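The one-placemat table, and whether we believe in it

Every winter this newsletter gets a run of letters about setting the table, and every winter I try to put them off until February. This time the pile won. Most of them want to know about the "single setting" idea that has been going through the Murnden neighborhood pages since December: one cloth, one plate, one cup, something to eat with, and the rest of the table left bare. The people selling it say it will make you eat slower and enjoy supper more. One handout I was given claims you'll sleep better too. I have my doubts about all of it, and about the sleep most of all.

I do not doubt that a bare table looks nice. Mine looked nice for the length of one morning, and then the mail came.

Vy Mạc has been running the table-setting evenings at the Altedo rooms and has been patient with my questions, which I'll admit were not all friendly. Her starting point is the cloth. She wants it down first, flat, and well back from where you sit, with the plate going to the right and the cup just in front. I was taught the plate goes in the middle and everything else makes way for it. Vy says that is a restaurant habit and that at home the middle is better spent on the cloth, where you can put down a shared dish or a loaf. I can see the sense in that for two people. For one person eating soup I think it's a long way to go for a piece of bread.

Her other rule is that the patterns should not fight. A checked cloth and a flowered plate sounds like a fight to me, but she keeps them both dark blue or near it and leaves everything around them white. On this I have to give ground, a little.
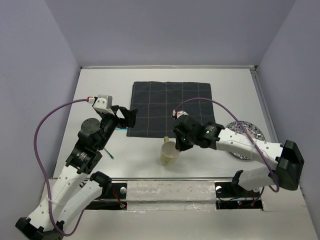
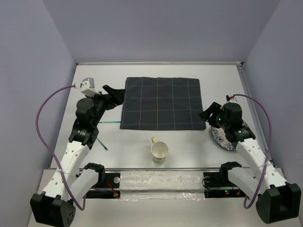
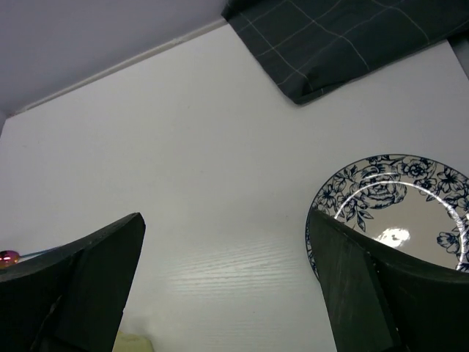

Dark checked cloth and patterned plate on a white tabletop. The cup is in the first two.

Now for what I don't buy. The handout says a setting like this takes 21 seconds to lay. I tried it at my own kitchen table and the plate alone took longer than that, as it was under four other plates. If your cupboard is already tidy you may do better, but then you are the kind of person who didn't need a handout.

Then there's the cloth itself. A square of dark cotton will show every crumb of white bread, and no amount of grid pattern is going to hide it. Felska, the shop on the corner by the old bus stop, sells a placemat in navy check that they call wipe-clean. I bought one. It wipes, yes. I would not go as far as clean. Tomato left a mark along one of the pale lines, and it took two goes with dish soap before I stopped noticing it. The plain washable kind from the market stall did just as well, and it could go in with the towels.

Cups are where I had the most mail. Several of you wrote in to say that the handle must point right, at four o'clock, and that anything else is sloppy. Vy doesn't mind where it points. She'd sooner have it turned toward the cloth and out of the way of your sleeve. I tried this as well, and after a week I still reached for the wrong side every time. Left-handed readers may feel differently, and I'd like to hear from them.

As for the claim about eating slower, my household ran its own test, if you can call it that. We had supper with the full clutter one night and with the single setting the next. The second supper was over sooner. It was also fish sticks, so I won't hang much on it.

What I will say for the whole business is that it gets people to look at what they own. Mrs. Vương wrote to say she laid out one of everything, liked it, and then gave away a box of mugs she had been dusting for years. That seems to me worth more than any of the promises on the handout, and it didn't cost her a cent.

The Altedo evenings go on through the month, starting at 6:30. Bring your own plate and cup if you want an opinion on them. Cloths are there to borrow, and Vy asks that you shake yours out before you hand it back. Letters on napkins, folded or flat, will be held over until next time.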